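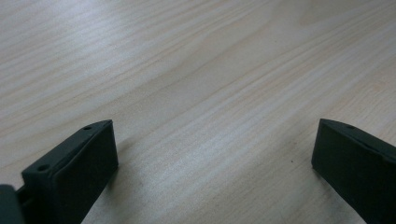 White haze on dining table after using wrong oil?? Can it be saved

posted by mapleandmud in Home & Furniture

So I have a dining table, pale wood, seller said ash but who knows. Got it used in November. It was dry looking so I put oil on it, the Nelari one in the flat can, because that's what the hardware store had. Two coats. Probably too thick, I was in a rush before people came for dinner.

Now there's a whitish haze, mostly at one end, plus a couple rings where glasses sat. And it feels tacky if you lean on it for a while. Paper sticks. My kid's homework left a bit of itself behind.

What I did so far:
– wiped with a damp cloth, nothing
– wiped with dish soap and water, worse I think
– hair dryer on one of the rings. Ring got fainter but then I got scared and stopped

Don't want to sand if I can help it. We rent, there is no garage, and the table doesn't fit through the balcony door. Also I don't know if the top is solid wood or veneer and I've read you can go straight through veneer in seconds.

A guy at the store quoted me 300 to have it refinished, pickup not included. I paid 162 for the table and that was with the chairs. So no.

Is there something I can rub on it? Or do I leave it alone and it dries eventually? It's been two weeks. Windows mostly shut because it's cold out, if that matters.

Thanks in advance, sorry if this is asked every day

Edit: found the old listing, it says "lacquered top" in tiny letters at the bottom. Does that change anything

12 people found this helpful

oldplaner
Top contributor

Yes the edit changes everything. Oil needs to soak into wood. If there's lacquer on there it can't soak in, it just sits on top and goes gummy. That's your tacky feeling. Two weeks and still sticky means it isn't going to fix itself, or not before summer anyway.

First find out what you have. Underside of the table, somewhere near the edge. Look at the grain on the end. If the lines on the top carry on down over the end like the end of a board, solid. If there's a thin skin on top and something different under it, or a strip glued along the edge, veneer. Doesn't matter for this first part but you want to know before you go further.

Then mineral spirits. NOT lacquer thinner, people mix these up all the time and lacquer thinner will eat your finish. Odorless kind is fine. Open the windows even though it's cold, and no candles, no gas stove going.

Try a spot under the table first if the finish goes under there, otherwise a corner. Cotton rag, old t-shirt is good. Wet the rag not the table. Rub with the grain, small area, then wipe it off with a clean part of the rag before it dries. Keep changing to clean bits or you just push the goo around. The soft stuff should come off in the first pass or two. If it's stubborn, gray synthetic pad, the very fine one, light pressure, more spirits. Stop if you see it getting dull where the finish is.

Let it sit overnight. Then see what's left of the haze. I would bet most of it goes with the oil.

The rags. Please don't ball them up and put them in the trash. Oily rags can heat up by themselves and catch fire, this is a real thing. Lay them flat outside, one layer, until they're stiff and dry, or put them in a metal can full of water with a lid and ask your local waste place what they take. Balcony railing is OK if nobody smokes out there.

Rings that are still there after all that are moisture in the lacquer. Different problem. Hair dryer on low, keep it moving, hand on the table next to it – if it's too hot for your hand it's too hot for the table. You were on the right track before you got scared.

After that, nothing. No oil. Paste wax if you want, thin, buff it off. And get coasters

tinykitchenbigdog

mayonnaise. not kidding. my grandma did it on every table in the house. glob on the ring, leave it overnight, wipe off in the morning. worked on mine (dark table tho)

also toothpaste but only the white kind not gel

I also used Aveck spray after and it came up nice and shiny, lemon smell

fernhill_reno

Mostly agree with oldplaner. Couple of things from doing this on my own table last winter.

Wouldn't do the mayo, at least not yet. The whole trouble is there's too much oil on top already. On a ring, once the surface is clean, fine, can't hurt much. Toothpaste is an abrasive, it will leave a dull patch and on a light top you'll see it every time the sun comes in sideways. Skip the shiny spray also, a lot of them have silicone in them and if you ever do want to refinish it the new stuff gets little craters all over it. Don't know about that brand, read the can.

Light wood hides dirt badly but hides scratches pretty well, so don't panic over a few fine marks. Work with the grain and they dissapear into it.

Do the whole top, not just the hazy end. I only did my bad half and ended up with a line across the middle, had to go back and do the rest anyway. Took me an evening. Buy more rags than you think.

If it turns out the lacquer is worn through in places (water drop test, put a drop down, wait a few minutes, if it goes dark there the finish is gone) then those spots did take the oil and will look a bit yellower than the rest. Nothing to be done short of stripping. I put a runner over mine.

Re the 300 quote, call around. Place near me called Palport lets you bring in your own top and rents you a bench and a sander by the hour, they show you how. Maybe there's something like it in your area. You can unbolt most tops from the legs, usually it's just a few screws underneath, and then it might go through the door.

Comment from mapleandmud

update!! did the mineral spirits. Rag came up yellow brown and disgusting. Not sticky any more. Haze is gone at the end by the window, still a faint cloudy bit at the other side but I'd have to point it out to you. It's veneer btw, there's a strip glued on the edge, so really glad I didn't sand.

One ring left. Going to try the dryer agian tonight after bedtime. Rags are in a paint can of water on the balcony with the lid on

Comment from oldplaner

Good. Low heat. Leave the cloudy bit a week before you do anything else to it, may clear up.

This thread has been marked as solved.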